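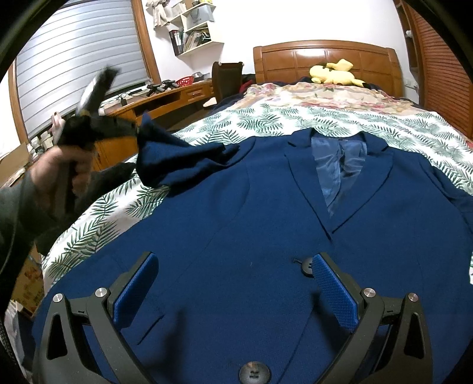

Wardrobe and Prop Shop Tips for Small Theaters
Filed under: Backstage, Costumes, Props, Cleaning

I've been running wardrobe at the Dolitz Playhouse long enough that people stop me in the grocery store to ask how to get greasepaint out of a collar. (Dish soap. I'll get to it.) So I finally sat down in November, between closing one show and pulling costumes for the next, and typed up everything that was on the index cards taped inside my cupboard door. Some of it is sewing, some of it is laundry, some of it is glue. It's in no order at all, sorry!

Makeup on collars

Plain blue dish soap, straight onto the dry fabric. Don't wet it first! Work it in with your thumb or an old toothbrush, let it sit while you do something else, then rinse from the back side so you're pushing the makeup out the way it came in. Cool water. If it's a really waxy stick makeup, scrape off what you can with the back of a butter knife before you start. For white shirts I do this every night of the run and then they only need one proper wash at the end of the week.

Powder is different. Powder you shake, then you blot with a bit of sticky tape, and you keep your hands (and the dish soap) off it. Most of the collars I've ruined I ruined by rubbing powder.

Smelly things that can't be washed

Cheap vodka and water in a spray bottle, half and half. Every costume person in the world will tell you this and they're right. Turn the piece inside out, mist the underarms and the back of the neck, hang it up somewhere with moving air, and walk away. It has to be the plain stuff, no flavors. We had one production of a courtroom drama where the judge smelled like vanilla cupcake for two weeks and I have only myself to blame.

Test it on an inside seam if the lining is acetate, and give it a good ten minutes before you decide it's fine. Some of the old linings water-spot no matter how careful you are. And label the bottle, please, in big letters.

Sewing on buttons so they stay

Actors are murder on buttons. Quick changes are worse. I sew every button on with a shank now, even on things that didn't come with one: lay a toothpick or a matchstick across the top of the button, sew over it, slide it out, pull the button up and wrap the leftover thread under it five or six times before you knot off. If it's heavy cloth, put a little flat button on the inside and sew through both. Run your thread over a lump of beeswax first and it won't tangle nearly as much.

Also, before opening night, tug every button. Hard! If it's coming off I'd like it to come off in my hand at four in the afternoon.

And keep a jar of spares in every size of plain black and plain brown. From the third row, plain brown goes with everything.

Hems for borrowed clothes

We borrow a lot. You can't cut a borrowed hem and you'd better not iron a crease into it either. I use a long, loose catch stitch in a thread one shade off from the cloth, so I can find it again when it's time to take it out. Steam it and don't press it. Sawsan Khalaf, who directed our last two musicals, likes to change her mind about trouser lengths during tech, and with a loose catch stitch I can have both legs down and back up again in the time it takes them to argue about a light cue.

Skip the iron-on tape. I know it's fast. It gums up, it leaves a shiny line, and if you try to melt it off you'll scorch the wool.

Skip hot glue on clothes too. I found a pair of pants once that had been hemmed entirely in hot glue and staples and I still think about the poor man's ankles.

Shoes that squeak, shoes that slide

Squeak: lift the insole and shake in some baby powder, then put the insole back and walk around. If it's the sole itself squeaking where it bends, a dab of saddle soap along the seam usually quiets it down.

Slide: rough up the sole with coarse sandpaper, going side to side. For dance shoes, don't do that, get proper rubber put on by a shoe repair place. We use Paulauskas over in Brunow, a tiny shop with a bell on the door. It costs a bit, but I've had character shoes last four shows after a visit there.

For new shoes that look too new: a damp rag, some brown shoe polish worked into the creases, then buff most of it off. Stop before you think you're done. Stage light makes dirt look dirtier.

The prop kitchen

Stage food deserves its own page and maybe I'll write it someday. Three or four quick ones for now.

Whiskey is weak tea, everyone knows that, but brew it fresh for each show and toss it after. Cold tea left in a decanter backstage will grow a hat. Red wine is grape juice cut with water, and if your costume is pale, talk the director into white. White is apple juice with plenty of water in it, and it comes out of a blouse in one wash.

If somebody has to eat and talk, give them banana or soft white bread with the crusts off. It can be cut to look like almost anything. I've passed off banana as potato, fish, and (with food coloring, from a distance) a slice of ham. Ask about allergies before you buy a single thing.

Bread that only has to sit there: let a real loaf go hard in a low oven, maybe 200 degrees, until it sounds hollow all the way through, then seal it with several coats of clear acrylic. We have a baguette that has been in more shows than I have.

Glue, and when to use which

White glue for paper and for sealing fabric edges that nobody's going to wash. Wood glue for wood, clamped overnight, no peeking. Contact cement for foam and leather, outdoors or with the big doors open, and wait until both sides are tacky before you touch them together, you only get one go at it. Hot glue for things that only need to survive a weekend, like flowers on a hat.

Priit Priedītis taught me the trick I use most in the shop, back when he was building our sets. Before you glue up a chair leg, wrap a few turns of cotton thread around the tenon. It takes up the slop in an old joint and gives the glue something to grab. Every chair in our storage has been fixed this way at least once, and I sit on them myself.

Painter's tape on both sides of the joint saves you all the scraping afterward.

Storage, such as it is

Our costume storage is 246 square feet with a pipe running through it, so I've gotten picky.

Wire hangers go straight in the recycling. Knits get folded, always, or the shoulders grow points. Heavy beaded things get laid flat in a box with tissue in the folds. Hats get stuffed with balled-up paper and stacked by shape, and the tall ones just live on top of the cupboard where they scare people.

I tried mothballs one year and the cast of the Christmas show wouldn't speak to me. Now it's cedar blocks, which you sand lightly when the smell fades, plus freezing. Anything wool that comes in as a donation goes in a sealed bag in the chest freezer for 14 days before it gets near the rail. Yes, next to the ice cream. The ice cream is in its own bag.

Every piece gets a number on a strip of twill tape sewn inside the back neck or waistband, laundry marker, no safety pins. The last number I wrote was 2,296, and that's not counting socks. The number goes in a notebook with the chest, waist and inseam. I did have it all on a computer for a while and then the computer died, so, notebook.

Small things that live in my apron

Safety pins on a loop of wire, sorted by size. A stub of white chalk and a stub of soap (soap marks steam right out of dark wool, and chalk sometimes hangs around). Mint tin with needles already threaded, black and white, stuck in a bit of felt. Little scissors on a ribbon around my neck. A flashlight you can hold in your teeth. Double-stick tape for necklines. Cough drops, unwrapped ahead of time so they don't crackle in the wings.

If you're touring

We take one show a year over to the hall in Vultov, where there's a sink and one outlet. Pack a clothesline, a power strip, and a folded wool blanket to use as an ironing board on any table you can find. Pack costumes by character, with shoes at the bottom of each bag and the list pinned to the outside. Bring a second pair of tights for everyone who wears tights.

And bring your own iron! I trusted theirs once. It spat rust on a wedding dress at 6:40 with the house opening at seven, and I covered the whole mess with a lace hankie and two pins. Lemon juice and salt got most of it out later, laid in the sun on my back steps, with a rinse every hour or so.

Next time I'll do wigs. I need to find my notes on wigs first.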